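From: Thandeka Mtshali
To: office-moves list
Date: 22 November 2023
Subject: Re: boxes for the Tomthorpe move

> Are we still using the gray crates or the orange boxes?
> And does the newsletter back stock go in one box or
> get split up by desk?

Orange boxes. Crates went back to Bekeck in May. Quick answers, in a meeting at 2. 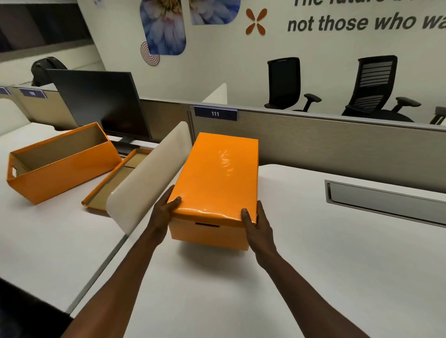 Back stock gets split, 4 issues to a box, no more. Paper is heavy and the bottoms sag. Lids go all the way down, like the closed one on the desk there, and carry from underneath, not by the slot. Open ones stay on the next desk untill you get to them. Labels on the short end please, Mockus reads them off the cart.

Packing order is oldest first. Start with the one below, then work up. 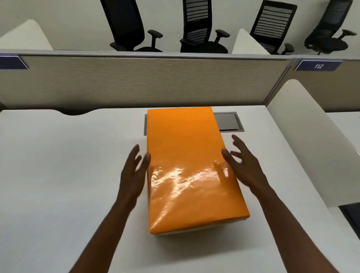 Vol. 9, No. 5

Darkulbridge want that one on top of their pile, so keep it seperate. No tape on the shiny side, it peels the orange off. Ran out of labels? Second drawer, my desk.

Loose printouts go flat in the bottom, nothing folded. Check inside before you put a lid on, people leave stuff.
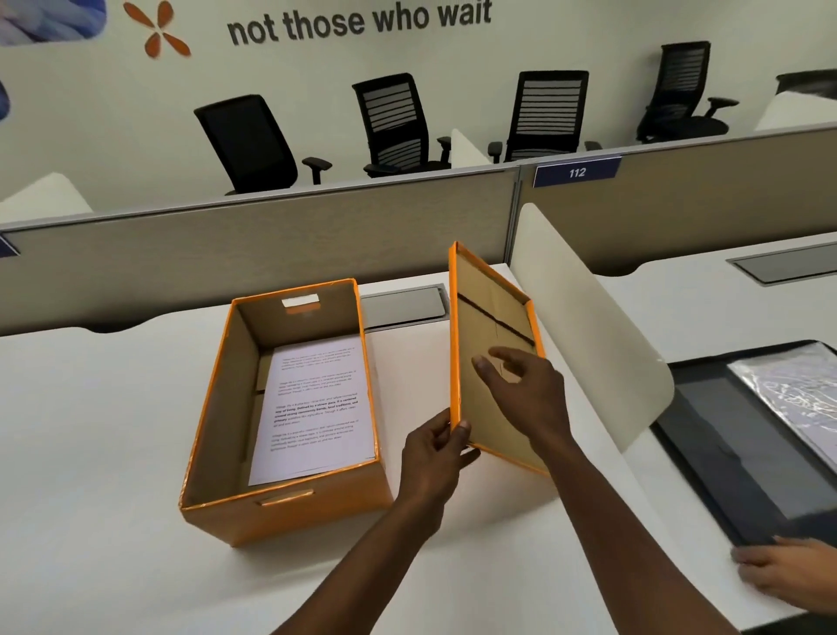 Orange box with printed pages in the bottom, lid off.

More tomorrow, gotta run.

Thandeka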